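Filed under: Manuals › Hivullow Shelf Kit › Section 2: Sorting and Checking the Panels

Read this section before you open the hardware bag. The leaflet in the carton says the kit goes together in 14 minutes. We have put up a good many of them at Truda and have yet to see that. Leave yourself an evening.

2.1 Clear the table

1. Take everything off the tabletop and wipe it down. Grit left under a panel will scratch the face, whatever the carton says about a "scuff-proof" finish.
2. Put a clear plastic bin at the far side for the hardware. The bags Cinton supplies split easily.
3. Check the parts against the list on the carton. If something is missing, quote part list 177 when you write in. Older lists use different letters for the same panels.

NOTE: Marks that stay on the table after wiping are harmless if you can't feel them with a fingertip.

2.2 Check each panel for bow

The leaflet tells you to lay the panels flat and look at them. We don't think much of this. A thin panel will settle under its own weight and look perfectly straight.

4. Stand the panel upright against the edge of the table, with a narrow edge facing up.
5. Hold it lightly by both faces, near the table edge. Squeezing hard can flatten a slight bow and hide it. 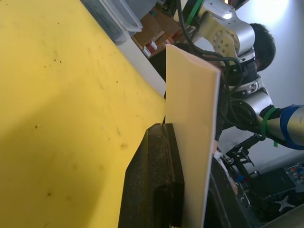

6. Sight down the narrow edge with one eye closed. Turn the panel end for end and do it again.
7. Lay a steel ruler along the edge. A gap of 2 mm at the middle is acceptable for a side panel. For a shelf, it is too much, although Cinton allows it.

CAUTION: Do not lean a panel against the table and walk away. The bottom edge slides on a smooth floor, and a chipped corner is not covered.

2.3 Mark the good face

8. Pick the better face under a lamp held low to one side. Cream panels look identical in daylight and often aren't.
9. Put a small pencil mark on the edge that will go to the wall. Skip the stickers in the kit — Olesia Melnychuk tried them on every panel of a set last May and was still rubbing off the glue a week later.
10. Stack the panels good face to good face with paper between.

NOTE: Kazimír Štěpánek recommends waxing the edges before assembly. We have seen no difference, but it does no harm if you keep wax out of the dowel holes.

If a panel fails at step 7, stop and ask for a replacement. The screws will not pull it straight. Go on to Section 3 when every panel is marked.

Revised April 11, 2025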